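Pink marks on whites from the lounge basket, Coltemby
Opened by Natanael Bastos, 11/16/20
Status: Resolved, left open for comments
Area: Laundry and lounge
6 comments - 2 shares

Problem as reported

White items that go through the laundry from the lounge basket are coming out with pink patches. It has happened on 4 loads. The first time it was one pillowcase and I put it down to a sock left in the drum. The last load had patches on two T-shirts and most of a towel. The patches have soft edges and are strongest along the folds.

The washer is the Guthrie front loader in the utility room. Everybody uses the normal cotton program with the liquid detergent from the shelf. No bleach goes in. Same detergent since March.

What I tried before opening the ticket:

Ran the drum clean program empty. Wiped the door seal afterward with a white rag and the rag stayed white.
Cleaned the detergent drawer and the filter. Found a coin and a hair tie.
Washed one old white pillowcase alone. Came out clean.

So the washer on its own does not seem to be putting color on anything. Over to whoever looks after laundry.

Reply, Carleen Tapsell

Thanks for running the single pillowcase, that saves me a trip. A few questions. How long do things sit in the basket before someone washes them? Is anything going in damp? And is the basket the one with the white lining, next to the gray seat?

I ask about damp because patches that follow the folds usually start before the wash. If a red item is put on top of a white one and either of them is wet, the color moves where they touch and then the wash spreads it a little. Color picked up inside the machine tends to be more even all over.

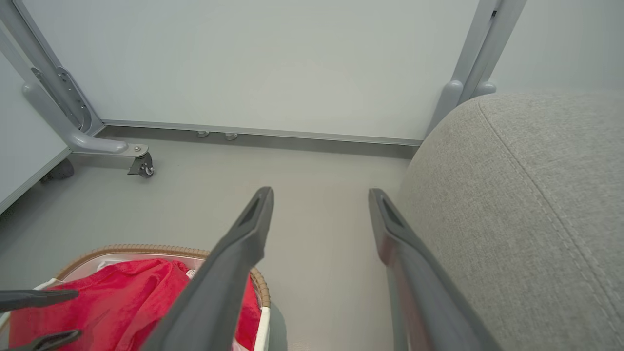
Please also check whether the lining has picked up any color of its own. Take it out completely and look at the bottom and the seams, and not only the part you see when you walk past. A cotton lining will hold dye for a long time and give it back to the next wet thing. If you find any, wash the lining alone and let it dry before it goes back in.

Reply, Natanael Bastos

Yes, that basket. Things sit in it for two or three days. Khải and I both drop sports clothes in there when we get back, and those are damp more often than not. The whites come from whoever was last in the lounge.

I took the lining out. There was a faint pink area on the underside, the size of a hand. I washed it alone and most of it came out. It is hanging in the utility room now.

Reply, Anderson Seixas

Adding this because I moved the basket last month and it may matter. It used to stand in the hallway, where there is more air. I brought it into the lounge when we rearranged, and it went down by the wall panels because that was the free corner. Air does not move much there. If people want it back in the hallway I have no objection, but someone will have to shift the shoe rack first.

One other thing to rule out. The cleaning schedule has the panels and rails wiped down with a spray, and I wondered if the overspray was landing in the basket.
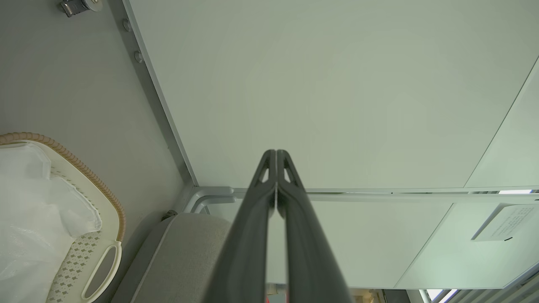 I went and read the bottle. It is a plain surface cleaner with no color in it and no bleach. I sprayed some on a white rag, left it overnight with a red dishcloth pressed against it, and got no transfer worth mentioning. Plain water did slightly more. I would drop the spray as a cause.

Reply, Carleen Tapsell

Agreed, drop it. Next step is to find which item is losing color. The test takes a few minutes:

1. Pick a spot on the inside of the item, near a hem.
2. Wet it with warm water and a drop of detergent.
3. Press a white cotton pad on it for a slow count of 30.
4. Look at the pad in daylight.

Do it for everything red, orange or dark pink that normally goes in that basket. Do not skip the ones that have been washed many times.

Reply, Khải Tôn

I did the test with Natanael. Results:

Red dishcloth from the kitchen: very faint.
Orange running top: nothing.
Dark pink bath mat: nothing.
Red sports top, mine: strong. The pad went properly red.

So it is my top. It is not new and I never noticed it on my own wash, but I normally wash it with dark things. I have taken it out of the shared loads for now. Is there a way to fix it, or does it just get washed alone from here on?

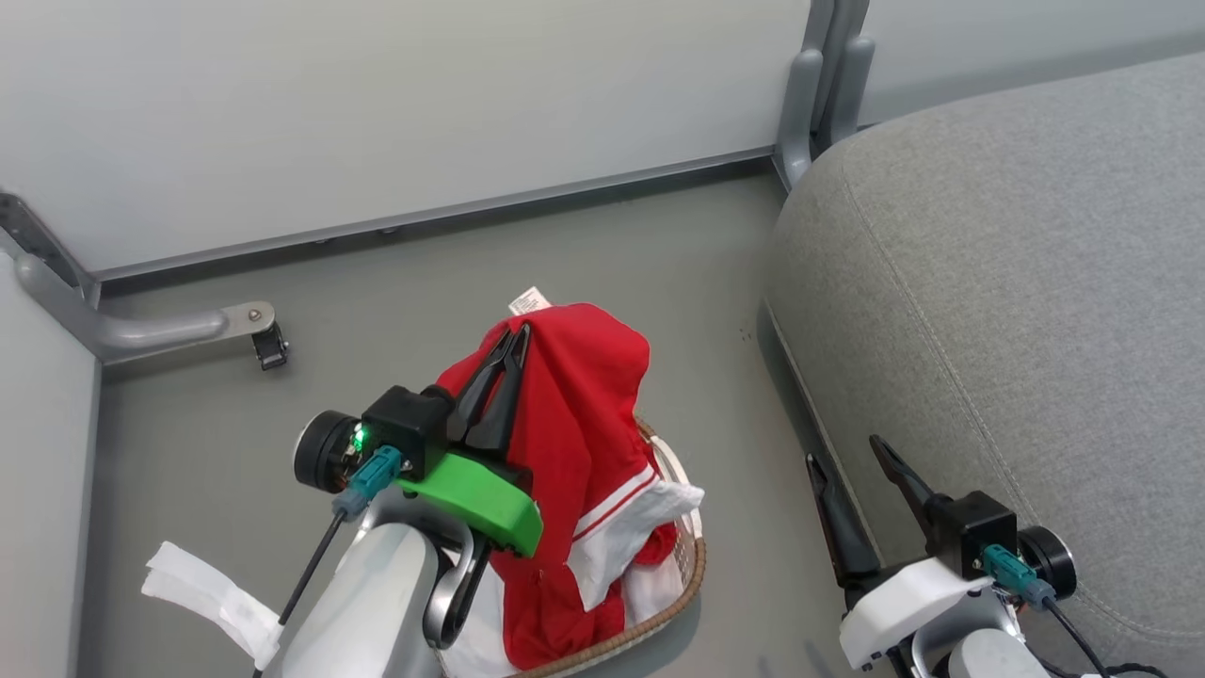 Carleen Tapsell, answering Khải: a top that fails the pad test can sometimes be improved, but not with everything. Color remover is out for this one. The lower part has white panels with thin red stripes, and the remover would take the stripes as readily as the loose dye. Wash it alone in cold water with two color catcher sheets, and repeat until a sheet comes out close to white. Do not leave it bunched up wet at any stage or the red will go into its own white panels. Check the care label before you start. Any loose whites near the basket should go straight into the whites load.

For the patched items, make up a soak with the Ono oxygen powder, following the dose on the tub, and leave them in for 8 hours. Then a normal wash. Do not tumble dry until the pink has gone - heat can set what is left.

Update, Khải Tôn

Top washed alone, cold, three times. First sheets were bright red, second pair pink, third pair nearly white. Repeated the pad test and got a pale mark. I will keep washing it separately anyway.

Update, Natanael Bastos

Soak done. The T-shirts are clear. The towel still has a pale area in one corner and I will give it a second soak when I have time. The pillowcase I had already tumble dried twice, and the pink in that has not moved. It can be a cleaning rag.

We now hang damp sports clothes on the rack before they go in the basket. Lining is back in. Two mixed loads since then, both came out with no new marks.

Anderson: I would leave the basket where it is for now. If the marks return we can talk about the hallway.

Setting this to resolved.

Recent tickets

Guthrie washer stops before the last spin
Utility room: drying rack leg loose
Fotthorpe: order for 200 color catcher sheets, who is collecting?
Lounge seat cover, can it be machine washed? (opened by Selorm Alhassan)
Detergent drawer sticks when half open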